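Sostness Mondeo 75 Smartphone

Home > Phones > Sostness > Mondeo 75

In stock. Ships from the Cardoso warehouse within two working days.

Colors: slate, sand, dark green
Storage: 64 GB or 128 GB
SIM: unlocked, dual nano-SIM

Overview

The Mondeo 75 is the middle phone in the Sostness line. It sits between the Mondeo 70, which has the same screen and a smaller battery, and the Mondeo 80, which adds a second speaker and wireless charging. Most people who ask us for a plain Android phone with a headphone jack and a memory card slot end up with this one.

The body is plastic on the back with a metal frame around the sides. The power button is on the right and has the fingerprint reader built in. The volume keys are on the left, which takes a day or two to get used to if you are coming from a Mondeo 60. The SIM tray takes two nano-SIM cards and a microSD card at the same time, so you do not have to give up the second line to get more storage.

Screen

The display is a 6.1-inch LCD. Brightness is fine indoors and acceptable outside in shade. In direct sun you will want to turn it up by hand, as the automatic setting is cautious. There is a factory-fitted screen protector. It picks up fine scratches after a few months and can be peeled off and replaced.

The screen refreshes at 60 Hz. There is no high refresh mode on this model.

Battery and charging

The battery is rated at 3,000 mAh. That is small next to other phones sold this year, and it is the main reason the Mondeo 75 is light. With calls, messages, maps and an hour of video it gets through a normal day. If you play games or use the phone as a hotspot, expect to charge it in the late afternoon.

A wall charger and a USB-C cable are in the box. The phone will charge from any USB-C charger, but it only reaches full speed with the supplied one or with the Grokier wall charger listed under accessories. Wireless charging is not supported.

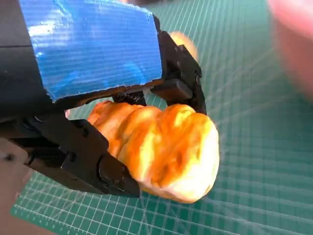
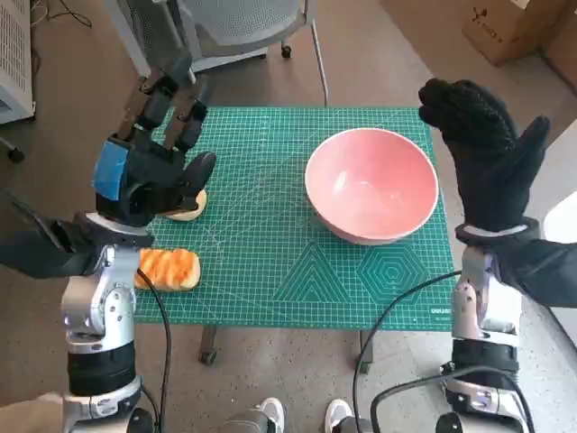 Cameras

There are two cameras on the back, a main camera and a wide one, and a single camera on the front. The main camera does well in daylight and focuses quickly on things that are close. Indoors at night it slows down and pictures come out soft if your subject moves. The wide camera is for daylight only, really. Its corners get muddy once the light drops.

Video is recorded at 1080p. Stabilization works on the main camera and is switched off when you change to the wide one. The camera app has a manual mode, but it does not save raw files.

Storage and software

The 64 GB model has around 1,056 MB set aside for the recovery system, on top of the space used by Android itself. You cannot get this back by deleting apps. If you keep a lot of photos on the phone, buy the 128 GB model or add a card.

Sostness adds four apps of its own: Notes, Recorder, Backup and Files. Notes and Recorder can be uninstalled. Backup and Files can be turned off but not removed. There are no third-party apps preloaded on phones bought from us.

Phones leaving the warehouse after 8th September have the current software installed. Older stock will ask to update the first time it connects to Wi-Fi. The update is large and the phone restarts twice. Leave it plugged in until the lock screen comes back.

Calls and sound

Call quality is good on both ends. The single speaker is on the bottom edge and is easy to cover with your hand when you hold the phone sideways. The headphone jack is on the top edge. Headphones are not included.

In the box

Mondeo 75 phone
Wall charger
USB-C cable, 3 feet
SIM tray tool
Quick start sheet
Clear soft case

Specifications

Display: 6.1-inch LCD, 60 Hz
Battery: 3,000 mAh, not removable
Storage: 64 GB or 128 GB
Memory card: microSD, separate slot
Rear cameras: main and wide
Front camera: single
Video: 1080p
Fingerprint reader: in power button
Headphone jack: yes
Charging port: USB-C
Wireless charging: no
Water resistance: splashes only, not rated for immersion

Accessories that fit

Grokier wall charger, USB-C. Charges the Mondeo 75 at full speed.
Grokier folio case. Black or brown. The cutout also fits the Mondeo 70.
Sostness screen protector, pack of two.
Sostness clear case, same as the one in the box.

Cases made for the Mondeo 80 do not fit. The camera opening is in a different place.

Common questions

Does it work with my carrier?
The phone is unlocked. Check with your carrier before ordering if you are on a small regional network, as some of them keep their own list of approved phones.

Can the battery be replaced?
Yes, but not at home. Send the phone to the Cardoso service desk. Sostness rates the battery to keep most of its capacity for 1,000 charge cycles. Turnaround is normally a week, longer in February when the service desk does its stock count.

Can I move my data from an older Mondeo?
Yes. Use the Backup app on both phones, on the same Wi-Fi network. Text messages and call history move over along with photos and contacts. Fingerprints and saved cards have to be set up again.

Returns and warranty

Unopened phones can be returned within 30 days. Opened phones can be returned within 14 days with everything that came in the box. Remove your Google account before you send it back, or we cannot process the refund.

The warranty is one year on the phone and six months on the charger and cable. It does not cover cracked screens or liquid damage.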